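Madlow Bin Picking Cell: Equipment and Budget Planning

The Madlow cell is supplied to laboratories, colleges and small production sites that need to pick mixed parts from open bins. It is sold as a complete package or as an upgrade for customers who already own a suitable arm. Customers are asked to read this page before requesting a quotation.

The package covers the gripper, fingertips, camera, mounting bracket, cabling and control software. The arm, table and bins are priced separately. Sites that hold a current service agreement with Liser may transfer it to the new equipment at no charge. 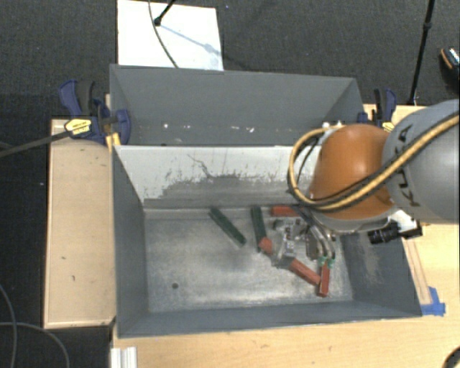
Picking from a metal bin with a KUKA arm. Bar clamps are fitted at either side of the bins.

Fingertips are wearing parts and should be entered under running costs. Each order includes three spare pairs. Further pairs are normally dispatched within seven working days. Bins may be bought from Baretti or provided by the customer, subject to a check of their inner dimensions.

Delivery, fitting and three days of operator training are included in the package price. Additional training is charged at £200 per person. Orders intended for the next financial year should be confirmed by the end of January.

Quotations: Cinzia Fontana, Equipment Sales
Site surveys and floor plans: Fikri Wattimena, Technical Planning

Prices last reviewed 2022-09-14. VAT is not included.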